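Course Materials > Robot Software > Perception and Planning

Unit 6 handout: Estimating garment state for a folding planner

Instructor: Hülya Duman
Lab support: Nicanor Palma, Iara Huenchumán
Revised 12 October 2019

Read this before the lab. You will need the grasp node you wrote in Unit 4 and a working copy of the planner from Unit 5. If your Unit 5 planner still fails the replanning test, use the reference version in the course folder and fix your own later.

6.1 What changes when the object is cloth

In Units 4 and 5 the object was a box. Its state was a pose: three numbers for position and three for orientation. The perception node published that pose, the planner read it, and the controller moved the arm. If the pose was off by a centimeter, the grasp usually still closed on the box.

A shirt has no pose in that sense. Two shirts with the same center and the same heading can be in completely different shapes. One can be flat and the other can have a sleeve folded under the body. A full description would need the position of every point on the fabric, including the points the camera can't see. We will not try to estimate that.

What we estimate is a short list of landmarks, plus a few flags. The planner works only from this list. If a fact is missing from the list, the planner does not know it, so choosing what goes in the list is most of the design work in this unit.

6.2 The state message

The message is called GarmentState. It has these fields:

landmarks: collar_left, collar_right, shoulder_left, shoulder_right, cuff_left_upper, cuff_left_lower, cuff_right_upper, cuff_right_lower, armpit_left, armpit_right, hem_left, hem_right
For each landmark: x, y, z in the table frame, a confidence from 0 to 1, and a visibility value
side_up: front, back, or unknown
layer_flag: single, multiple, or unknown, one for each sleeve and one for the body
stamp: time of the image the estimate came from

Left and right mean the wearer's left and right. This is the most common source of bugs in the unit. With the front of the shirt facing up and the collar at the top of the image, the wearer's left sleeve is on the right side of the image. With the back facing up, it is on the left. If side_up is wrong, every left and right label is swapped, and the planner will cross the arms trying to reach them.

Visibility has three values: visible, hidden, and out_of_view. Hidden means the point should be inside the image but fabric or something else is over it. Out_of_view means the point is outside the image. Keep the two apart. A hidden point may be fixed by moving cloth. An out_of_view point is fixed by moving the camera, and moving cloth can make it worse.

Do not publish a guessed position for a hidden or out_of_view point. Leave x, y, z at NaN. Several groups in July filled them in by mirroring the other half of the shirt, and the planner then grasped bare table with high confidence.

6.3 The perception node

The pipeline has four stages.

Stage 1, segmentation. Separate garment pixels from everything else. The starter code uses a color threshold, good enough for a dark shirt on a light table. It fails on low contrast, and it fails if the surface under the garment is also cloth. Use the trained mask model for the graded part.

Stage 2, landmark detection. The network takes the masked crop and returns one heat map for each landmark. Take the peak as the position and the peak height as the raw confidence. The version we supply was trained on the Rivadeneira set, 1512 labeled images of short-sleeved shirts. Of those, 382 were held out for testing. Don't train on them.

Stage 3, depth lookup. Read the depth at the landmark pixel. Edges of cloth give bad depth because half the window falls on the table. Take the median over a 15 pixel window, using garment pixels only.

Stage 4, filtering. Hold each landmark over time. Reset the filter whenever the arm touches the cloth. If you don't, the old position bleeds into the new one and the landmark seems to drift across the fabric for a second after each move.

6.4 From state to action

The planner has five actions:

LOOK moves the camera to a new view.
PULL takes a cuff or hem corner and moves it outward along the table.
SMOOTH presses on the fabric and slides.
FLIP turns the garment over.
FOLD takes two landmarks over a fold line.

Each action has preconditions written against GarmentState. FOLD needs all of the landmarks on the moving side visible with confidence above the threshold, side_up not equal to unknown, and the body layer_flag equal to single. PULL needs one visible cuff or hem corner and one visible point on the body to hold. SMOOTH needs a visible patch of body fabric larger than the hand.

The planner searches forward from the current state to a goal state. The search is small. In the reference planner the largest case expands 752 nodes and runs well under the time between two camera frames. If yours takes longer, check that you are not treating small changes in x and y as new states. Round the positions before you compare.

PULL and SMOOTH are unreliable, so the planner never executes more than one action before it looks at the state again. Ognjen Vlachou's notes from Unit 5 cover how to wire the replanning loop. The only change here is that the loop must wait for a GarmentState whose stamp is later than the end of the action. An early message will describe the cloth as it was before the move.

6.5 Holding with one hand while the other moves

The two-arm version of PULL is a paired action. One hand anchors the body and the other moves the cuff. With a single arm the whole shirt tends to slide along with the sleeve, and the sleeve stays as wrinkled as it was.

In software, the anchor arm runs a force controller pointing down and a position controller in the plane. The moving arm runs position control with a force limit along the pull direction. The pull ends when the force limit is reached or the distance limit is reached, whichever comes first. Log which one it was. A pull that ends on distance usually means the cuff slipped or the shirt moved.

Choose the anchor point on the body, close to the seam where the sleeve joins. Too far away and the fabric between the two hands stretches in a curve. Too close and the hands collide. The planner checks the hand-to-hand distance before it accepts a pair.
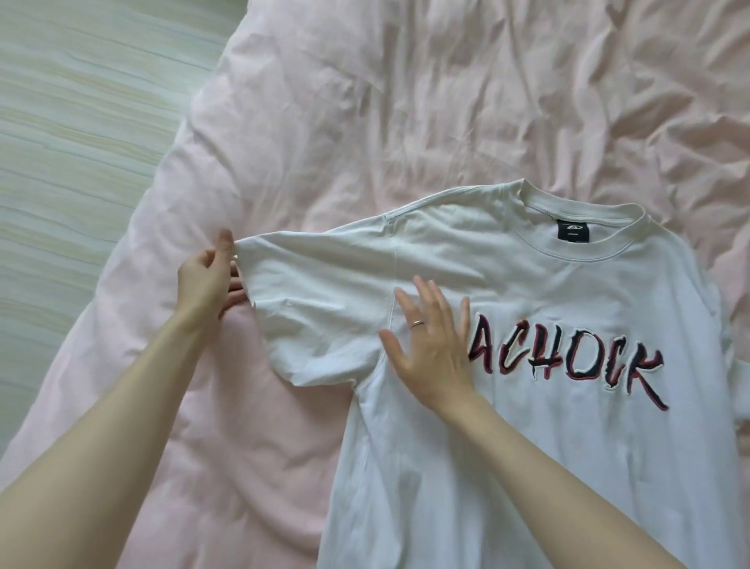 Paired PULL is easiest to write if you first work out what the state message would say while the hands are on the cloth. One hand has the sleeve edge between thumb and fingers, the other is flat on the upper chest just below the armhole seam, and both hands cover fabric that the landmark network would like to see. The body of the shirt runs out of the image at the bottom, so hem_left and hem_right are both out_of_view and no FOLD that uses them can be planned from this view. LOOK has to come first. The embroidered word on the chest is a useful cue for side_up, much stronger than the collar, but the network can also fire on the dark ragged lettering as if it were an edge. Check your heat maps for that. The pink cover under the shirt has wrinkles of its own, so a crease detector run on the whole image will report creases that do not belong to the garment. Apply the mask before the crease detector.

6.6 Hands in the image

Treat a hand or gripper as its own segmentation class. A landmark under it is hidden. A common mistake is to let the garment mask close over the hand with a hole-filling step, after which the depth stage returns the height of the knuckles as the height of the cloth. Turn hole filling off while the arm is in contact.

For the moving hand there is a better source than the camera. If the gripper is closed on cuff_left_lower, forward kinematics gives you its position. Publish that position with visibility set to hidden and the held flag on. This is the one exception to the NaN rule in 6.2, and the planner knows about it.

6.7 Lab work

Work in pairs. The bench machines have the Stukwood logging tool installed. Start a log before you start the arm.

1. Run the supplied node on the recorded bag named esirex_short. Save the GarmentState output.
2. Find every message where side_up changes between two frames with no contact in between. Write down what you think caused it.
3. Add the hand class to the segmentation stage. Run the same bag again and compare the visibility values.
4. Write the preconditions for paired PULL. Include the distance check.
5. Label the image in 6.5 by hand. Give a visibility value for all twelve landmarks and say which action your planner should choose next.
6. Run your planner live on the table with the gray test shirt. Stop the arm by hand if the anchor force goes above the limit in the config file.

For step 5, you and your partner should label separately and then compare. You will probably disagree about the armpit points. Report the disagreement and don't average it away.

6.8 What to turn in

The code for the modified node and the new action, the two output files from steps 1 and 3, your answers to steps 2 and 5, and one log from step 6. The log does not need to show a good fold. It does need to be complete, from power-on to stop.

Questions about the bag files go to Pilar Orellana. Questions about the force controller go to Nicanor Palma. The Junditwood bench is booked through the sign-up sheet by the lab door, one slot per pair until everyone has had a turn.

Reading for Unit 7: the section on action costs in the planner manual, and your own Unit 5 report.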